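Shelving paperbacks flat or upright?

plileo_reader
Moving the last of my books into the new place in Murkdale. Shelves are shallow, so I've been stacking in threes on their sides. Does this hurt the spines long term?
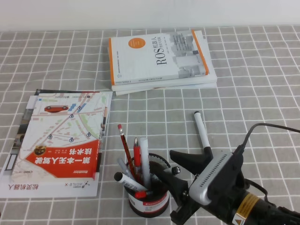

Re: Shelving paperbacks flat or upright?

lambrakis40
Flat is fine. Heaviest on the bottom, and keep the stacks short. I have around 40 art books stored that way and the bindings are all good.

Purnus
Disagree. Upright with a bookend is better for anything you read often. With a stack you end up yanking the bottom one out, and that's what scuffs covers.

lambrakis40
Then lift the top ones off first. It takes two seconds.

Purnus
Sure, and how many people do that every time? I worked in a college library until April and we repaired a lot of bottom books.

ditte_o
Depends on the size. Large softcovers sag if they lean, so those go flat at my house. Small ones stand up. I'd worry more about damp - which wall are the shelves on?

plileo_reader
Outside wall, north side. No back panel on the unit.

ditte_o
Pull it out an inch or two so air can get behind it. I lost a row of cookbooks to mildew in a rental before I did that.

Purnus
Agree with Ditte on the damp. Still say upright.

plileo_reader
Thanks all. Moved the unit out last night. Big ones will stay flat, the rest I'll stand up once I buy bookends.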